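19th April, Graltville workshop, table corner

Spent most of the day on plates and the play food, which is a happier way to pass an afternoon than the invoices, and I have let this entry run on accordingly.
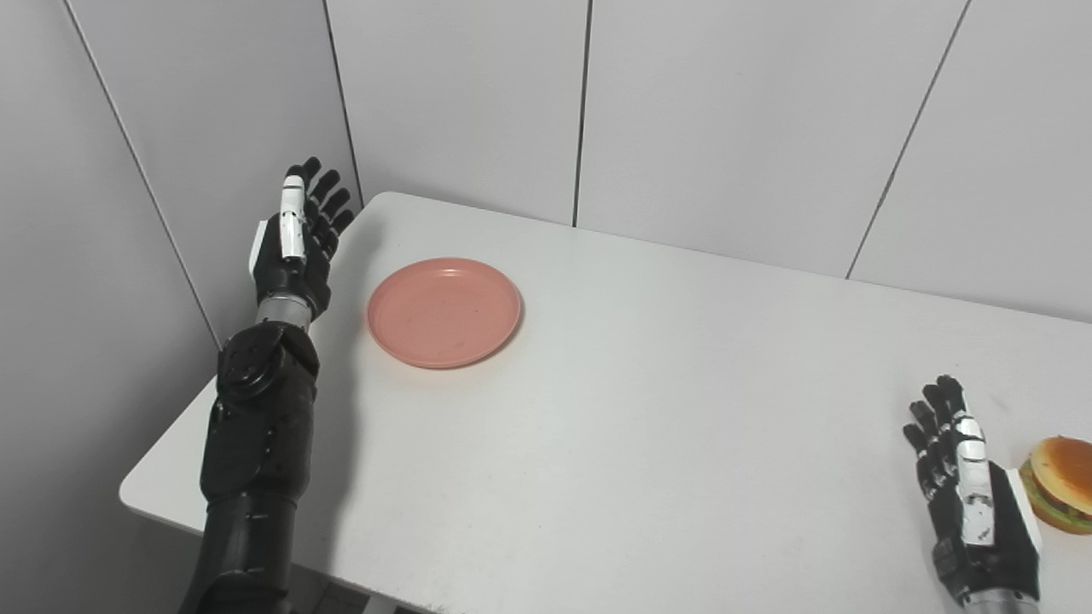 Which plates are we keeping for the burger setting?

The shallow plastic ones with the raised rim, in whatever color we have left. They stack well, they wipe clean with a damp cloth, and a bun sits on them without wandering when somebody leans on the table.

I did get fond of the salmon-pink one over the course of the day. It has faint scuffs on the inside and a few small dark specks, and I went back and forth over whether that should count against it. In the end I left it in the set (a plate that has been eaten from ought to look a bit like it, and against the white tabletop the pink is so cheerful!). Mortimer Rosenthal would rather we order a fresh batch from Paiva, and he may well get his way in June, but the minimum order is 50 and I can't think where we would put them all.

Spacing: I tried the plate close to the burger first and it felt crowded, so I slid the burger well over to the right and kept the plate a little left of the middle. Much more comfortable to reach across. If you set up after me, please start from there and move things as you like.

The matte top is kind to the eyes under our lights, and I would choose it again over the shiny one from Ellier, lovely as that was to clean. The gray panels behind stay where they are, corner and all. I like how snug they make that end of the room, and it took me 63 minutes to get the Ukeck clips to hold, so I'd be grateful if they were left alone for a while.

Still to do: find the box with the other cups, ask Mortimer about the spare tray, and buy more cloths. We are down to 5 and two of those are really rags.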